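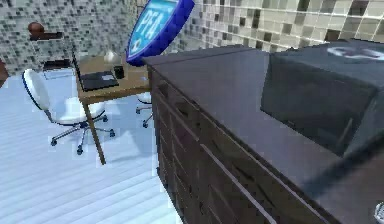

Chore sim, January, notebook 5. Back on the question we keep ducking – can the thing tidy a home office and a bedroom without anyone standing over it. Policy is the Bavia one, no retraining since last entry. Started with the office because on paper it is the easy half: pick up a cup, put it down somewhere else, wipe the desk, push the chair in. The cup is small and black and sits right next to a black open laptop, and that pairing is the whole problem as far as I can tell. Grasp planner wants to treat the two as one lump. Widening the clearance margin fixes the lump and then it won't go for the cup at all, says no valid approach. Left margin at the old value for now.

Numbers so far. 1,831 attempts total over all chores, all seeds. 224 of those I would call finished, meaning I would not have to go back in and redo it. The scoring script is more generous than me, it gives credit for "object moved toward goal" and I don't want that in the headline figure. A cup that's moved toward the kitchen is still on the desk.

Chair. Pushing a chair on casters is worse than carrying stuff. It rolls off at an angle, base re-plans, pushes again from the new side, chair rolls back. Watched it do this until the timeout. Bullau build had a damping hack on the casters which made it look great, took that out, real casters don't have it. Want the ugly number. Also there is the second chair behind the desk, tucked in already, and it sometimes picks that one as the target and reports success straight away. Technically right I guess. Need to fix the check so it asks for a chair that started out of place.

Wiping: ok on open surface. Good actual coverage on the long cabinet top, poor on the desk where it has to go round things. It doesn't lift and wipe under, it goes around, same as I do at home. Pressure readings are meaningless in this sim so don't quote them to anyone.

Tried the drawers for a bit. Panels on the cabinet front have only thin grooves between them and no handle the detector will accept. Parked. Ask Roltcombe if the asset is supposed to open or if it's just a solid block with a texture.

Lunch, then bedroom.

Bedroom chores: straighten blanket, put pillow square, close door, move the crate clear of the wall so the floor behind can be swept. Blanket is not cloth, it's a rigid slab with a red weave on it, so "make the bed" is a fake task here and I have dropped it from the list. Should of noticed that before queueing the overnight. Cloth is the one everybody asks about too. People want laundry and beds, they don't ask for crates.

Door went better. Blue lever handle is easy to find against the brown. Reaches for it fine, closes from the wide open position most tries, gets lost if the base parks too near the frame. Set standoff to 30 cm, seems to help, not enough runs to say.

Crate: pushes ok, lifts never. It tries the lid rim, which is reasonable, that's where I would start. Slips. Mass in the asset file is blank so it falls back on the default and I have no idea if that is a sane weight for a steel box that size. Set it by hand tomorrow, rerun. 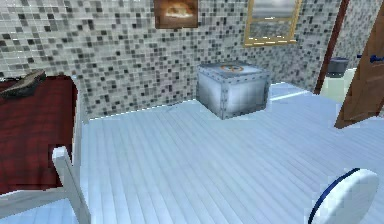 Berisha read the above over my shoulder and wants it on record that time is the wrong thing to leave out. The argument goes: if a finished chore takes the machine most of an hour and a person could do it while the kettle boils, then the finish rate isn't the number a household cares about, and we should log minutes next to every success or stop calling them successes. Also said the overnight runs hide this because we're all asleep.

Fair. I half agree. Slow is fine for some jobs – sweeping while you're out at work, who cares how long. Not fine for a door. Adding a wall-clock column, will backfill from the logs where the stamps survived. Older ones from before the Bullau merge don't have them.

Where I am on the big question, for whoever picks this up: wiping a clear surface, yes, near enough. Closing a door, nearly. Cup next to laptop, no. Chair, no. Anything soft, can't say from this setup, and I don't want a slide that implies we can.

Shop floor version is a diffrent story, things there have fixed spots and nobody leaves a second chair out. Would still like to run the crate push on the Roltcombe bench before we claim it.

To do
- crate mass by hand, rerun lift
- chair check, must start out of place
- wall-clock column
- email Roltcombe re drawers
- pull bed task from the overnight queue (do this FIRST, it starts at 7 pm)

Queue edited 6:40 pm. Bed task out, door and crate in. Logs go to the usual folder.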